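Notes for session 4 of Setting Up a Place to Work. I talk fast, so these are the bits I'd want you to have in front of you when you go home and glare at your own desk.

## Where we got to

Last time we timed ourselves looking for a pen (my worst was 53 seconds, and I teach this!). A couple of you asked whether a messy desk is a problem at all. I don't think mess by itself matters much. What matters is whether the stuff you touch all day has a spot, and whether the stuff you never touch is sitting in it.

Piroska Pálfi's handout from the Widillow course calls these spots "landing zones." I've stolen the term and I'm keeping it.

## Landing zones

- **Drinks.** Give them one place, with a coaster, and keep it away from the papers. I'm fussy about this one, having once drowned 60 pages of grading.
- **Paper.** It spreads, always. Pick a side and let it spread there until the end of the day, then it goes in a folder or the recycling.
- **Cables.** Run them along the back if you can. A loop or two is fine, but once you've got a tangle, unplug the lot and start over.
- **The middle.** Whatever your hands use most goes on the mat, and everything else is a guest.

The desk for our sorting exercise has a gray cup on the black mat, a bottle on its own red coaster, printed sheets over on the left and black cables looping toward the monitor. I'd leave the bottle where it is and begin with the papers, but argue with me if you'd start with the cables.
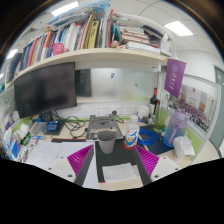
## For next time

Clear one zone at home, just one, and write me around 200 words on what you moved and what drifted back. If you have a laptop stand, try a day with it and a day without, and tell me which you liked better. Bring tape and a marker, we're labeling plugs!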